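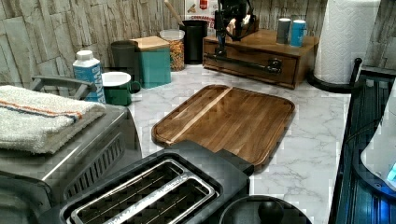
Home > Audio > Phono Preamps > Tosmont

Tosmont P3 Phono Preamplifier

The Tosmont P3 is a stand-alone phono stage for moving magnet and moving coil cartridges. It applies RIAA equalization and raises the cartridge signal to line level, so a turntable can be connected to any amplifier, receiver or powered speaker with a spare line input.

The circuit uses separate gain stages for the two cartridge types. MM mode has a fixed input impedance of 47 kilohms. In MC mode, loading is set with switches on the underside, with 3 positions per channel. Set both channels to the same value and turn the amplifier volume down before changing them.

Power comes from an external 18-volt supply, included. The supply is kept outside the case to reduce hum. Place it away from the signal cables — a shelf below is usually enough. The unit draws little current and can be left on. From cold, allow about 2 minutes before the output relay closes.

Connections are RCA in and out, plus a ground post for the turntable's ground wire. If the turntable has its own built-in preamp, switch it to bypass first. Running two phono stages in series gives a loud, distorted sound with too much bass.

A subsonic filter is fitted and can be switched from the rear panel. Use it if the woofers move visibly on warped records. It has a small effect on the lowest notes, and most listeners with compact speakers will not hear a difference.

The P3 replaces the P2. The case and power supply are the same, and the Prellness shelf bracket fits both. The MC stage is new and has lower noise. P2 owners who use only MM cartridges will find little reason to change.

In the box: preamp, power supply, ground lead, printed guide. RCA cables are sold separately.

Warranty is three years, parts and labor. Black finish in stock; silver expected in August.

Page updated 27/07/2019

Recently viewed
Bultik MM Cartridge, Elliptical
Shaikh RCA Cable with Ground Wire
Prellness Shelf Bracket
Tosmont P2 Phono Preamplifier (discontinued)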